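Sarnarwood Shared Kitchen - storage meeting
5 September 2020, Itesville

Present: Sofia Caldeira (chair), Shufen Su, Duarte Vieira, Dehua Jiang (notes)
Apologies: Cuiping Fang

1. Last minutes - ok, no changes.

2. Fridge shelves. Still a mess. Shufen wants every food box labeled on the lid, name and date. Duarte says side labels easier to read when stacked. Went back and forth, lid wins for now. Anything unlabeled goes out after 6 days.

3. Wire baskets. White ones preferred, one box per basket on the work table, clear riser underneath. Agreed to keep this layout thru September.

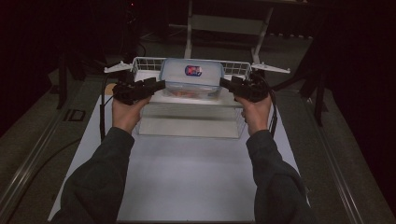
Item 3 - lidded food box in white wire basket, on clear riser.

4. Money. Quote from Valente for more baskets and risers, 76 dollars. Approved. Sofia to order. Nearly 1,000 left in the kitchen budget after that.

5. AOB - Dehua asked about teh sink shelf, put off to next time. Cuiping has the spare lids, Duarte to collect.

Actions: Sofia - order. Shufen - labels and pen by fridge. Duarte - lids.

Closed early, next meeting date tbc by email.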